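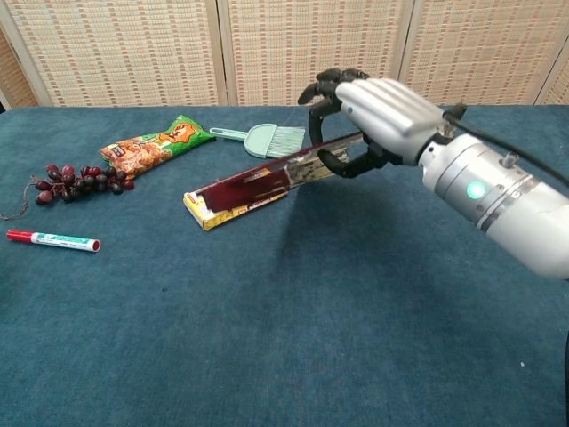
Automation of the mixed-goods packing line at Clurkari
Progress report to the Desmet Fund, February 2019

Prepared by the site operations office, Brerkley Fulfillment

1. Where the project stands

The grant covers the introduction of robotic handling on the mixed-goods line at our Clurkari site, together with the retraining of the people who work on that line. This is the second report. The first was sent in November and dealt mainly with purchasing, the safety review and the floor plan.

Since then the arm station has moved from setup into daily practice work. It is not yet handling customer orders. Items are put on the table, the arm is guided through picking them up and setting them down, and the results are logged by the packer assigned to the station for that shift. We had planned to begin limited live work by now. That has slipped, for reasons given in section 3.

The purchase of the second station is on hold until the first one has passed its acceptance test.

2. The work at the arm station

Mixed goods is the part of our business that was never suited to the older machines. The carton line handles boxes of known size and does it well. Mixed goods is everything else: snacks, small household items, stationery, decorations, whatever a customer has ordered together. Packers pick these by hand, and the same few movements repeated through a shift are the main source of the wrist and shoulder complaints recorded at the site.

The practice sets are made up to look like that kind of order. A typical one has a long flat box, a bag of snacks, a brush, a bunch of artificial grapes and a marker on the cloth-covered table. The hand has jointed fingers and a thumb, and it takes a long box near one end, with the thumb around the upper edge and the fingers hooked underneath. We chose a hand of this type over suction cups after the packers pointed out how few of their items have a flat, clean surface to pull on.

Results differ a good deal by type of item.

Rigid boxes are the strongest group. The remaining problem is that a long box held at one end can leave its other end on the table. If the arm then moves sideways, the box drags. The work instruction now calls for a check that the whole box has cleared the cloth before any sideways movement, and we are testing a grip closer to the middle.

Snack bags are acceptable for lifting but not yet for quality. The hand can pick one up, but the pressure setting that holds a bag securely also crushes some of the contents. The packers have set their own standard for this by opening bags after handling, and their standard is stricter than the one we wrote into the original plan. We have adopted theirs.

Handled items, such as brushes, are good when the handle is clear and poor when another item lies against it.

Thin round items, such as markers and pens, roll. The felt-like cloth on the table helps with this compared with the bare surface we started on.

Clustered or irregular items are the weakest group. We do not expect the arm to take these over during the grant period, and the line plan now leaves them with the packers.

3. Delays and changes to the plan

The arm's control software is supplied by Jevow. An update in the fall changed the way grip pressure was stored, and the settings our staff had worked out for bagged goods had to be entered again and retested. Jevow has since agreed to give notice of changes of this kind. The lost time was the largest single cause of the slip.

The second cause was our own. The original plan assumed that a packer could watch the arm and keep up a reduced hand-packing load at the next bench. This did not work. People told us in the first weeks that they could do either job properly but could not do both, and the error log showed the same thing. We now assign one person to the station with no packing target for that time. It costs more in hours than we budgeted, and we have covered the difference from site funds. No change to the grant amount is requested.

Woven partition panels now stand behind the practice table. They separate the station from the walkway and they cut down on people stopping to watch, which the station staff had asked for.

4. What is changing for the people on the line

The funder asked for a fuller account of this than we gave in the first report.

Four packers have completed the station training and two more are partway through. The training was open to everyone on the line. It covers starting and stopping the arm, clearing a fault, changing a grip setting and writing up a result. It does not include programming, and nobody is expected to learn it.

Pay has been the hardest subject. When the training was announced there was no separate grade for station work, and several experienced packers said plainly that they would not take on more responsibility at the same rate. We think they were right to raise it. A station operator grade was agreed with the staff representatives and applies from the date each person completed the training, including those who finished before the grade existed.

No jobs have been cut as a result of the project, and the written commitment on this runs to the end of the grant period. Staff have asked what happens after that. We have not been able to give them an answer that goes further than the commitment, and we have said so. It remains the question that comes up most often at line meetings.

On physical strain, it is too early to claim anything. Packers who rotate through the station report that a shift with a break from hand-packing is easier on the wrists. Some also report that standing and watching is tiring in a different way – stiff backs, mostly, and sore eyes. A high stool has been ordered and the station period has been limited to 240 minutes per person per shift, with a changeover at the end of it.

There has also been a change we did not plan for. The packers know the goods far better than anyone in the project office, and the grip notes they keep have become the main working document at the station. Knowledge about how a bag behaves, or which end of a box is heavier, used to be passed along by talking at the bench. It is now written down, and new starters on the ordinary packing benches have begun to use it as well.

5. Spending

Equipment spending is within budget, as the second station has not been bought. Training is slightly over, due to the dedicated station hours. Safety work is complete and closed. The detailed table is attached separately in the usual format.

6. Next period

The acceptance test for the first station will cover rigid boxes and handled items only. Bagged goods will be tested separately once the pressure settings have held steady through a full month of practice work.

If the station passes, it will start on live orders during the early shift, when volumes are lowest, with a packer checking every item before it is sealed. The remaining two trainees will finish before that begins.

The strain survey will be repeated using the same questions as last time, plus new ones on standing and eyesight that the station staff have drafted. Results will be included in the next report whether or not the station is live by then.

We would welcome a visit from the fund during the practice period, and would suggest timing it for a shift changeover so that visitors can speak with the packers as well as see the arm at work.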